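# Uvow Round Tub

A small open tub for all the bits that end up loose on a table. It's the simplest thing we make at Plulness, and it's the one we reach for most often ourselves!

We started on it because our own workroom table was always covered in odds and ends: rings, wedges, caps, offcuts, a game piece or two that had wandered in from the house. We had drawers, and we had boxes with lids, and none of them got used in the middle of a job. A lid is one more thing to take off and then lose. So the Uvow is open at the top, round all the way, and low enough that you can see what's in it from where you sit.

## What it's good for

- Small parts while you're building or fixing something
- Game pieces (it makes a very good "bank" for family games)
- Buttons, beads and spools
- Clips and rubber bands on a desk
- Sorting practice with kids who are old enough for small parts

We sell it singly and in a set of three. The set is the way to go if you sort by color or by shape, and it's lovely to have a spare that can move to the kitchen table when the work does.

## On the table

A wooden top is our favorite place to use one. Bright pieces show up well against plain grain, and a round tub is easy to drop things into from any side, so it doesn't matter where you're sitting or which hand is free. Set it toward the back of the table, spread your pieces out in front, and you've got the whole middle to work in. Leave a bit of space between things – a flat ring is much easier to pick up when there isn't something leaning on it. 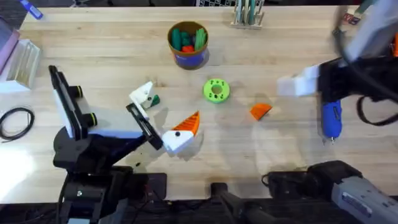

Endale wrote in to say that a tub is fine for wedges and chunky pieces, but flat rings end up standing on edge against the wall and then you have to fish for them, so would we please think about a shallow tray as well. We have been thinking about it! A tray called the Fesovex is on the bench now, with a low lip and a gentle slope at one end so flat pieces slide up to your fingers. Until it's ready, put the rings in first and lay them flat, with the smaller shapes on top. It does help, though we agree it isn't perfect.

## Using it for sorting

Start with fewer pieces than you think you need. Five is plenty for a first go, and they should be properly different from each other: something flat, something with a point, something with a hole through it. Spread them out, put one tub down, and decide what goes in. Once that feels easy, bring in a second tub and sort between the two. Color first, then shape, then "has a hole" and "doesn't," which is harder than it sounds and a lot more fun.

For a work table we like one tub for parts still to be used and one for leftovers. Keep them in the same places every time. After a few days you stop looking.

## Care

Wipe it out with a damp cloth and let it dry before you fill it again. Mild dish soap is fine. Please keep it out of the dishwasher and away from the stove. If grit collects at the bottom, tip it out over the trash before wiping, or you'll just push it around.

Small parts are a choking hazard for young children, so keep a filled tub well out of their reach.

## Questions we get

**Do the tubs stack?**
Empty ones do. Full ones will sit on top of each other for a moment and then let you down.

**Do you sell lids?**
No, and we don't plan to.

**Can I order for a classroom?**
Yes please. Write to us before you order and tell us how many tables you have, and we'll pack them by table so they're easy to hand out.

**How many do you have?**
We made around 2,000 in this run. The next one goes ahead once the tray is finished.

Page updated 16th July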